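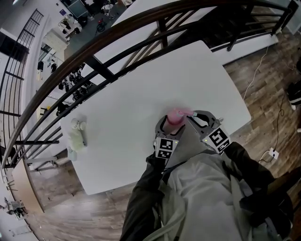
I started reading comics from the old British weeklies on screen because my paper ones were falling apart, and Fikar is the reader I wrote to keep them in order. This section gets your first long box into it. Give yourself an evening and a big table, and keep it as bare as you can stand. A pink cup and a green plush toy are about the most I'd allow on mine, and the cup would have to stay well away from the newsprint!

Section 3: Adding your first box

Before you begin, make sure you've finished Section 2 and can see the Fikar start page. You'll also want your issues out of their bags, or at least with the covers facing you.

1. Open Fikar and choose New Box. Type a name for it. I call mine after whatever is scrawled on the lid, but any name up to 17 letters will do.

2. Pick a title list. If you mostly collect weeklies, take the Mivdale list. For American-size monthlies, take Khattak. You can switch later and you won't lose anything you've typed.

3. Pull out the first issue and type its number. Leave off the # sign. So for issue #123 you just type 123 and hit Enter.

4. Check the cover that comes up against the one in your hand. If it matches, press Keep. If it doesn't, press Next until it does (reprints and summer specials are the usual trouble).

5. Set the grade. I only use Good, Fair and Reading Copy, but there's a longer scale under Options if you sell your spares.

6. Carry on to the back of the box, then press Close Box. Fikar sorts everything and gives you a printable sheet for the lid.

Note: A box holds up to 100 issues in Fikar. If your real box is fuller than that, tick Continue and you'll get a second part with the same name.

Note: Free gifts get their own tick mark. Please use it, even for the sad little cardboard ones. I skipped it the first time through nearly 4000 comics and had to go back to the start, muttering all the way.

Caution: Don't press Merge while a box is still open. It will join the two title lists and you can't undo it in this version.

Caution: Never flatten a tight spine just to read the small print. If you can't see the number, type a question mark and come back to it.

If you're moving over from Prornell, skip steps 3 to 5 and go to Section 4, where I explain how to bring in your old list. Your grades will come across fine, but your notes need to be saved as plain text first.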